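The Skesstead Round Counter Basket
Shallow woven wicker, for sandwiches, rolls and wrapped bakes

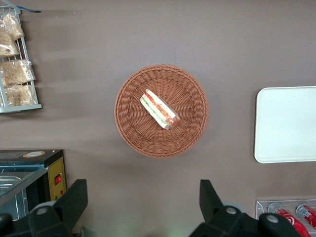 One customer in Wuvorthorpe wrote to us that the sandwiches in her farm shop had always lived in a plastic crate beside the till, and that moving them into a Skesstead made the whole counter feel more like a place where somebody had made the lunch that morning. She did add that she wished she'd bought two at the start, as the second one came a fortnight later and she had to pay the postage all over again.

We were very pleased to have that letter, and it says more or less what we hoped for when we first took this basket on. The Skesstead is a plain, round, shallow basket in a warm orange-brown, with a thick braided rim and strands that run in from the sides to a flat base. It is meant for the counter of a café, a village shop, a school tuck shop or a garden centre tearoom, and it suits food that is already wrapped and ready to be picked up and taken to the till.

We are often asked why it isn't deeper. We did try a deeper one a few years ago (some of you will remember the old Lindsay basket, and a few of you still have yours) and it looked very handsome when it was full. The trouble came at about half past one, when there were only a couple of sandwiches left and they had gone down to the bottom where people at the back of the queue couldn't see them. With a shallow basket the last sandwich of the day is as easy to spot as the first, and a customer can get a hand to it without rummaging.

The flat base matters too. It sits level, so a long wedge or a filled roll lies where you put it, and you can turn it so that the filling faces your customers. If you wrap in clear film, do try laying the sandwich at a slant across the basket, as more of the side shows that way than when it is pushed up against the rim.

What goes well beside it

Most of our regular customers keep crisps, crackers and little bagged bakes off the counter top and up on a wire rack, which leaves the basket free for the things that need to lie flat. Our white Rerkell grid rack is the one we sell most often alongside the Skesstead, and the two look very nice together – the white wire is light and rather crisp, and the wicker brings in some colour. If you have a food warmer on the same counter, please leave a good gap between it and the basket. Wicker dries out if it is kept close to heat day after day, and chilled sandwiches won't thank you for it either.

Please also remember that a basket can't keep anything cold. Put out what you expect to sell over the busy part of the day, keep the rest in the fridge, and follow the storage times you already use for your fillings. Shops that sell more slowly tend to use the Skesstead for flapjacks, wrapped scones and bread rolls, and it does that job just as well.

Looking after it

Shake out the crumbs at the end of each day and go over the weave with a dry pastry brush. Once a week or so, wipe it with a cloth wrung out in warm water with a drop of washing-up liquid, then stand it on its edge somewhere airy until it is dry right through. Please don't soak it and please don't put it in the dishwasher, however tempting it looks at closing time! A stray end may work its way out of the weave now and then, and you can snip it off close with sharp scissors.

As it is a natural material, the colour varies a little from one basket to the next. If you are ordering several to stand in a row, put a note on your order and we will pick out ones that match as nearly as we can.

The details

Holds up to 800 g comfortably
Suitable for wrapped food (for unwrapped rolls, add a liner)
Sold singly or in a set of 4
Paper liners sold separately, in packs of 200

Ordering and delivery

Baskets in stock leave us within 72 hours, and the Rerkell rack can travel in the same parcel if you order them together. We had a long gap last September when we ran out altogether, and we are sorry to everyone who waited. We now keep more on the shelf, and if we do run low this page will say so.

Unused baskets can be sent back in their packing for a refund or a swap.

Page last updated January 10, 2026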